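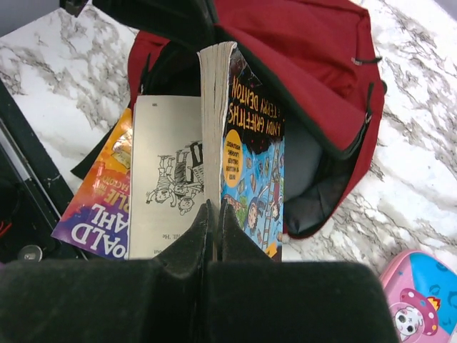
Wrist camera, paperback in the gripper at the open backpack.

From: Claeys bench
To: molelico-dev
Date: 24 May 2023
Subject: Re: [molelico-dev] gripper close command and soft objects

Replying to the thread on force limits, with numbers from our side. The setup is two arms over one table, a wrist camera on each and one fixed camera for the whole workspace. The task is packing a school backpack with books, a wallet and pencil cases. We run the Molelico planner on top and the Vindora driver underneath, both from the May branch.

The earlier message said:

> On the current branch the close command returns success as soon as
> the fingers stop moving. For rigid parts that is fine. For cloth it
> means you get success with nothing in the fingers, or with one layer
> when you wanted two. Can someone who works with bags or clothing
> check whether a lower force limit helps?

We checked. Lowering the limit does not help by itself. With cloth the fingers close nearly all the way whether they have the fabric or not, so the final width tells you very little. What did help was keeping the width and motor current for the last part of the close and comparing the two traces. A fold of twill gives a slow rise in current before the stop. Closing on nothing gives a sharp step. We log 20 samples per close, and that has been enough to tell them apart on this bag.

Books are the easy case. The width settles early and stays put, and the planner can trust it. The trouble with a book is orientation. The pose estimator likes to swap front cover and back cover when the book is open, and then the insert motion comes in with the wrong side forward. We added a check against the wrist view before the insert starts. It costs a little time and we left it on.

The part that needs both arms is the small opening. One gripper holds the fabric beside the zipper and the other pushes the wallet. The planner treats these as two separate goals with a shared start time, and that is the wrong model. The holding arm should be allowed to give a little when the pushing arm makes contact.

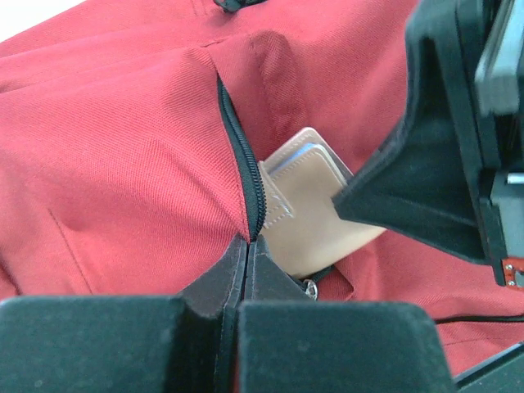 > Are you running the holding arm in position mode or compliance mode
> there? On our bench position mode pulled the cloth out of the fingers
> as soon as the second arm touched it. We also saw the two arm clocks
> drift apart, so "shared start time" may not mean much.

Compliance mode, but only along the direction of the zipper. The other axes stay stiff. In position mode we saw the same thing you did. As for the clocks, the Vindora driver stamps messages when they arrive at the host, not when the arm sends them. There is a flag to change this (stamp_source) and it is off by default. Turn it on for both arms or for neither. With it on for one arm only the planner will wait for a message that it thinks is in the future, and then time out with error 3507. That one took us a while to find because the text of the error only says "goal rejected".

Back to grasping cloth. We let the planner choose a fold from the wrist depth, and it scores folds by height alone. A tall fold near a seam scores well and is usually a bad choice, so we now take away 5 points for any candidate that crosses a strap or a zipper pull. 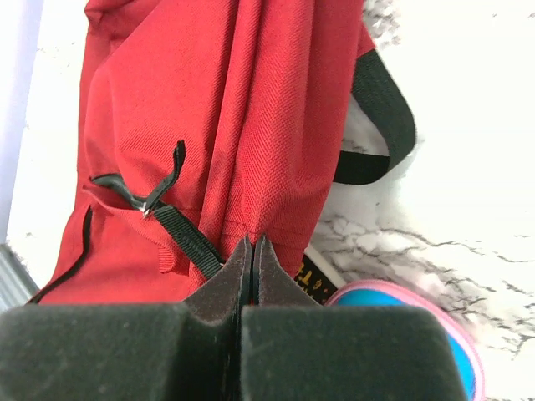
The penalty is a constant in the config for now. I tried making it depend on distance to the seam and got worse picks, probably because the seam detector is noisy on red fabric under our lights. If anyone has a better detector I would be glad to try it. The one in Plulitetti looked good on paper, but it wants color and depth at the same rate and we can't give it that.

One more item on collision checking. The backpack goes into the world model as a box, and the box is much taller than the bag when the bag is lying flat. Both arms then refuse to go low over the middle. We replaced it with a height map built from the fixed camera, refreshed each time both grippers are clear of the bag. Don't refresh it while an arm is over the table -- the arm ends up in the map as an obstacle and the next plan fails.
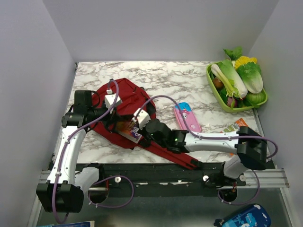 Fixed camera view of the table, both grippers at the backpack.

I have 2 patches ready, one for the current trace on close and one for the fold scoring. The height map code is tied to our camera mount and needs cleanup before it goes anywhere. I'd like to send the close patch first because it changes the return type. Anything that reads the old boolean will need a one-line edit. Please say so on the list if you have code outside the main tree that calls it.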